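Keeping a Shared Table in Order
Project report, Workplace Organization course
Group 4: Callum Sedgwick and the author of this text
Supervisor: Lionel Pickering

1. Why we chose this subject

In our department, the Agarwal room is used by several student groups in turn. Each group comes with its own small boxes, papers and cables, and when the time is over, part of these things stays on the table. The next group pushes them to the side and begins to work. In the first month of the semester I lost a small packet of screws in this way, and we found it in a box of another group. This was the reason that Callum and I proposed the subject to our supervisor.

We wanted to answer two questions. How much time does a group lose at the start of its session before the work can begin? And can a few simple rules make this time shorter, without buying new furniture? Our budget was very small, so the second part was also a necessity.

2. The table and what is kept on it

The table has a light wooden top with a fine grain. It is 90 cm deep, and a person who stands at the front side can reach the back only with some effort. For this reason the back becomes a place where things are left. Cables run there, and people do not like to move cables that they did not put there themselves.

The boxes are a different matter. They are light and everybody moves them. A box can be in the middle in the morning and at the side in the afternoon, and the person who needs it has to look under and behind other things. In total 8 boxes belonged to our study, most of them normally kept in the cupboard by the door. The small ones were the most difficult, as people like to put a small box on top of a larger one, and then both are moved together or the upper one is forgotten.

We also noticed that the surface itself has an influence. On pale wood, a white box is not easy to see from the door, and small objects which have nearly the same color as the wood are easily missed.

Figures 1 to 3. The wooden tabletop. 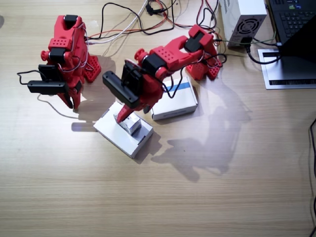
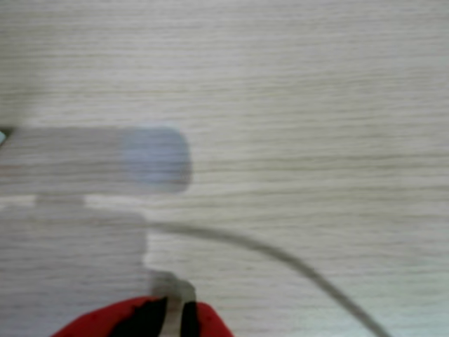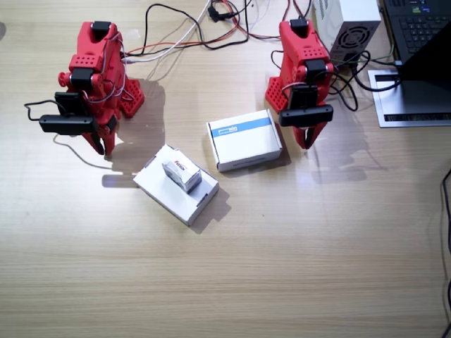
3. Our rules

After two weeks of observation we wrote a first list of rules. It had a full page, and Mr. Pickering told us that a rule which does not fit on a card will not be read. The second version was as follows.

Boxes in use stay on the table. Boxes not in use go back to the cupboard before the group leaves.
A box has the name of its group on the short side, in large letters.
No box stands on another box overnight.
Cables are laid along the back, and a cable which is not connected to anything is rolled up and put in the drawer.
The last 20 minutes of the session belong to tidying.

For the labels we used the Jornness sheets from the office. They hold well on cardboard but they leave glue when they are removed, so I would take another kind next time. For the cables we bought a packet of Cladness ties, the type which can be opened again.

4. What we observed

The rule about the labels was accepted immediately. Already on the first Wednesday all the groups had written their names, some of them also on boxes that belonged to the department. The cupboard rule needed more time. Two groups told us that they come back the next morning and do not see why they should carry everything away and back again. We think this is a fair objection, and we changed the rule for them: if no other group has the room in between, the boxes may stay.

The tidying time was the weak point. Most of the groups used the last minutes for their work, as before, and did the tidying quickly while the next group was already waiting in the corridor. Callum wanted to put a clock with an alarm on the wall. I was against it, and we did not do it.

The cables improved less than we expected. People used the ties for the loose ones, but the bundle at the back kept its shape. To lay it properly, one would need to disconnect things, and our rules do not say who is allowed to do so. In the Elero building there is a table with a channel under the back side for this purpose. We visited it in April and made a drawing, which is in the appendix.

5. Open points

Our notes on the starting times are not complete, as we could not be present at every session, and we ask the reader to take them as impressions. The cards with the rules are still on the inside of the cupboard door. If another group wants to continue this work, we suggest beginning with the cables and asking the department first who is responsible for them.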